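Oneris releases two-arm planner update with shared contact checks

Last updated: 12/20/21

Oneris has released a new version of its open motion-planning package for two-arm manipulators, replacing the scheduler that used to hand the workspace from one arm to the other with a single planner that treats both arms as one system. The release also adds a contact checker that runs alongside the controller and a new log format for perception output.

The package, called Grultwood, has been in use at a small number of university and company labs since its first public version in October. In that version each arm was planned separately. A reservation layer divided the table into cells and refused entry to a cell while the other arm held it. The method was safe and easy to debug, but it was slow on small tables, where most of the useful space lies within reach of both arms and one of them spent much of its time parked.

The new planner samples in the joint space of the full pair and checks the arms against each other at every step. To keep the cost down it first builds a coarse path for each arm alone, then repairs only the sections where the two come closer than a set margin. The default margin is 30 millimetres. Users can lower it for slow motions, and the controller will reduce speed to match.

"The reservation layer was the part people switched off first," said Valbona Vidmar, who leads planning work at Oneris. "They would widen the cells until the check meant very little. We wanted something that could stay on all day." 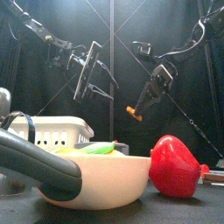 Perception changes in the release mainly concern objects that hide one another. The earlier pipeline fitted a shape to each segmented region and passed the result to the planner as solid, which led it to give up on anything nested. A toy vegetable lying in a saucepan, with only its upper part showing above the rim, would be merged with the pan or dropped. The new version keeps containers as open shells and carries the contents as separate items with their own uncertainty. Handles are also fitted separately, so a thick pan handle that overlaps the body in the camera view no longer inflates the estimated size of the pot. Shiny surfaces are still a weak point: a highlight on a glossy red pepper can leave a hole in the depth data, and the software fills it from the surrounding surface with a lower confidence score.

Static structure has to be supplied by the user. Poles, cables and rods near the workspace are entered as fixed geometry in the cell file, and the planner will not start if the file is missing. Oneris says it considered building this model from camera data but found thin objects too unreliable to trust for collision checking.

The contact checker compares measured joint torque with the value predicted by the arm model. When the difference passes a threshold, both arms stop, including the one that is not in contact. Vidmar said that stopping one arm alone had caused trouble in testing - the second arm would carry on along a path that was no longer valid.

On the project's own benchmark of 3,000 randomly generated tabletop layouts, the new planner failed to find a path in 17 cases within the time limit. The reservation layer failed in more, although Oneris has not published a directly comparable figure as the older runs used a different limit. The benchmark covers planning only and does not measure grasp success.

Logs now store the object list, the confidence scores and the planner's chosen repair sections in one file. A viewer named Clernwood is included and can step through a run backwards. Old logs can be converted with a command-line script, but they will lack the repair data.

The release closes 13 reported faults, among them a timing error that could delay gripper commands when both hands were told to open together. A port to the Enriquez controller is planned but has no date. Existing users must regenerate their cell files before upgrading.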